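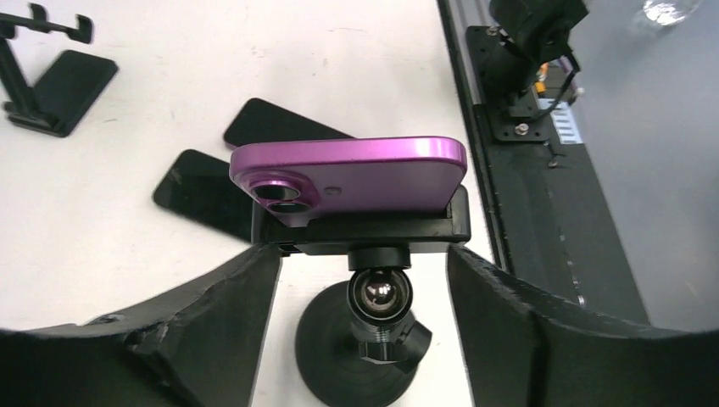
Fig. 1. Phone on the holder, back side up.

Orlando Sánchez
January

4. Placing the phone on the Brondach desk holder

1. Put the round base on a flat, clean table.
2. Loosen the threaded knob 2 turns. Keep one hand on the holder – the ball joint moves freely when the knob is open.
3. Set the angle and tighten the knob by hand.
4. Lay the phone across the holder.

CAUTION: Do not use pliers on the knob.

Note: To read the screen, turn the phone over or stand it upright.

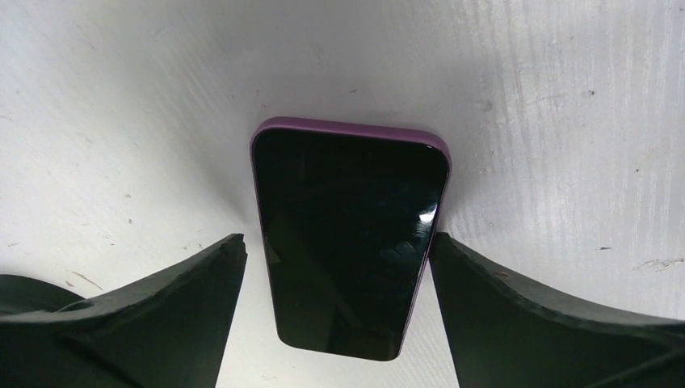
Fig. 2. Phone upright, screen off.

5. If the phone slides, wipe the holder with a dry cloth and repeat from step 3. Cases thicker than usual can need a lower angle.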